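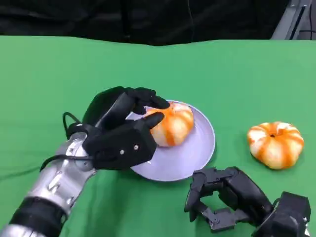 Figure 1. Left hand with fingers over the top and thumb at the side, object on the plate.

Two controllers, one pair of hands: does the grasp planner earn its keep?
Imke Hellwig, Badesley robotics project unit, final report

1. Why we did this

The Hegyi controller was offered to our project group as an upgrade to the Zavari one we already had. Its documentation says it adapts finger closure to the shape of the object and needs less tuning. The Zavari controller does nothing clever. It closes each finger to a preset angle, or until the motor current passes a limit, and leaves the rest to whoever wrote the preset.

I was doubtful about the upgrade from the start and it is fair to say so here. Most of the published comparisons I found for adaptive closure used new objects for one method and old numbers for the other. I wanted the same hands, table, objects and operator for both.

2. Setup

Both controllers drove the same pair of black multi-fingered Gurov hands on the same two arms. The table was covered in green cloth with a black curtain behind it, which the segmentation software copes with well. I would not assume the results carry over to a messy kitchen bench.

The main task was to take a ribbed, pumpkin-shaped object off a shallow plate and set it down on the cloth. The orange and white stripes matter more than you might think. The planner estimates shape from the camera, and stripes running down the ribs give it plenty of edges that have nothing to do with where a finger should go. The rim is the other nuisance. A thumb that comes in too low meets the plate before it meets the object.

Each controller got 200 attempts on this task. A grasp counted only if the object left the plate, stayed in the hand for 3 seconds and was set down without being dropped. We agreed on that rule before the first attempt and did not loosen it, although there were afternoons in November when I was tempted.

3. What we found

Of the 400 attempts, 347 counted as good grasps. The Hegyi controller came out ahead by 3. I do not consider that a difference. Moving the plate a little between sessions changed the tally by more than that.

The failures were of different kinds, though. With Zavari, the thumb usually caught the rim — always the same fault, and easy to fix by raising the preset. With Hegyi, the fingers sometimes stopped early, apparently satisfied by contact that was not there. I could not reproduce this on demand, and the log records only that closure was complete. A fault I can't reproduce bothers me more than one I can.

The "less tuning" claim also needs a footnote. It is true that we wrote no presets for Hegyi. We did spend 4 sessions calibrating its camera, against a single session of setting angles by hand for Zavari. Whether that counts as tuning depends on who is selling the controller.

The starting posture had more effect than I expected. Beginning with the hands low on either side of the plate, fingers already partly curled, gave steadier approaches under both controllers than beginning with them fully open. We noticed this too late to test it properly.
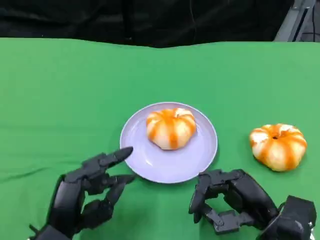
4. Limits of the work

One operator ran everything, and that was me. I knew which controller was active each time, so my handling of borderline drops can't be called blind. We used one shape of object. Nothing here says how either controller would do with a mug handle or a soft bag, where adaptive closure might be worth having.

We also had no fingertip force data. Where I write "contact" I mean motor current, and motor current rises for other reasons, a stiff joint being the obvious one.

5. Recommendation

Keep the Zavari controller for now and raise the thumb preset. If the unit wants to look at Hegyi again, it should first ask for logs that show why each finger stopped, then repeat the trial with someone else scoring the attempts. The starting posture should be fixed in writing before either controller is switched on.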